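Workshop Tips > Grippers & Hand Tools
Home Tips Repairs Safety Ask Us

When the pads let go: gripper lessons from a bad week in July

We lost five spoons, one soup bowl and most of an afternoon before we worked out why our hand-held grippers kept dropping things, and I'm so pleased with the fix that I have to share it!

The fault looked random. The jaws would close on a spoon handle, lift it nicely, and then the spoon would swing round and clatter onto the table. Kevin Brophy blamed the springs. I blamed Kevin. Then Yoon-hee Woo ran her thumb over a pad and it came away shiny. Cooking oil! A film so thin you couldn't see it, picked up from bottles and pot handles and carried to everything else we touched.
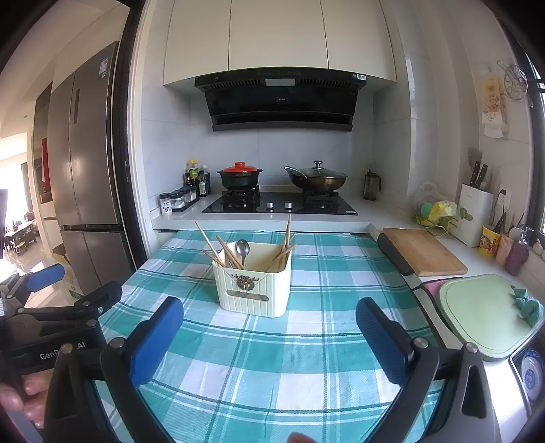
Drirkell Kitchen Handling Team

Chopsticks and spoons in a caddy are a great test, by the way. They're thin, they lean every which way, and a greasy pad shows itself on the first or second pull. Do this before you go near anything breakable.

Cleaning the pads: warm water, one drop of dish soap, soft toothbrush. Work along the rubber and into the corners where it meets the arm. Rinse with a damp cloth (don't dunk the tool, please) and let it air dry with the jaws open. Skip the alcohol wipes. Ours made the rubber chalky and we had to replace a set.

Check both sides. We cleaned one pad beautifully and left its partner oily, and the grip was worse than before. Things twisted right out.

Keep a log. Sabina Chowdhury started one on the back of an envelope and it's now a proper notebook. Our first set went 691 grips before it started slipping. The second, wiped down at every break, was still good at 2,000!

And the safety bit. Burners off before you practice near a stove, every time. A dropped spoon is funny. A pot lid sliding onto a lit burner is a different matter, and Ekua Sulemana has the singed sleeve to show for it. Keep your free hand out of the jaws too, even when you're only picking off a crumb.

Next up: squeaky triggers.

Tagged: grip, rubber, cleaning, near misses
973 shares | 5 comments
Previous Next Back to top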